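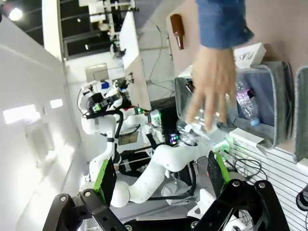
Household Waste and Sorting – Handout for Session 5

Course: Introduction to Materials in Daily Life
Instructor: Kulap Chaimongkol
Last revised: 14/09/2023

Purpose of this session

In the previous session we discussed where household waste is produced in a home. Today we look at the moment of sorting itself, when a person holds an object and must decide in which bin it goes. This moment is very short, but many mistakes of the recycling chain begin there.

Please read the handout before you come to the practical part. Bring your own clean packaging from home, at least 2 pieces, and one of them should be difficult to classify.

1. The bins

For the practical part we use soft bins of gray felt. Each bin must have a label card with one word in capital letters, for example PLASTIC. In the first version of the course we used small symbols in place of words, and the students of the Nurnholm group confused the symbol for metal with the symbol for glass. One short word is read faster.

Felt has advantages and disadvantages. It is light and it makes little noise when a bottle falls in. However, it absorbs liquid, and the smell of juice or milk stays in it for a long time. For this reason only emptied and rinsed items are allowed. In a kitchen I would recommend a bin with a hard inner container which can be washed.

2. What goes in the plastic bin

For our exercise the following items are accepted:

Drink bottles, transparent or colored
Bottles of shampoo and dish soap
Yogurt cups, without the aluminum lid
Trays for fruit, if they are clean
Caps and closures made of plastic

The following are not accepted in this bin: toys, garden hoses, plastic cutlery with food on it, and bags from chips, which often have a metal layer.

Please note that these are the rules of our classroom. The rules of your town can be different, and at home you must follow those.

3. The question of the cap and the label

Students ask every year if the cap should stay on the bottle. In our exercise the answer is yes. A loose cap is small and can be lost in the sorting plant, so we press the air out of the bottle and close it again. You do not need to do this with the bottles of the classroom set, which we use many times.

The printed label can also stay. A full sleeve, which covers all the bottle from top to bottom, is a different case. It is often from another plastic than the bottle, and you should take it off if it has a perforated line.

4. Practical exercise

Work in pairs. The set on the table has 23 items. One student takes the items, one after another, and puts them in the bins. The other student writes on the sheet each item where the partner hesitated. Do not help and do not comment during the exercise – the hesitation is exactly what we want to record.

When the set is finished, empty the bins and change roles. Then compare the two sheets and choose six items for the discussion. Write for each one what made the decision difficult: the material, the shape, the dirt, or the word on the card.

A remark for the pairs who work quickly: hold the bottle over the opening and let it go. Do not throw it from a distance, the felt walls bend and the item can land in the neighboring bin.

5. Homework

Keep a sorting diary for five days. For each day write the items which you were not sure about and where you finally put them. One page is sufficient. The students who did this in August already can use their old diary, but they should add a paragraph with corrections.

Reading: Hourani, chapter 2, and the Sturorum leaflet on mixed packaging, which is in the course folder. The chapter is long, the tables at the end you can skip.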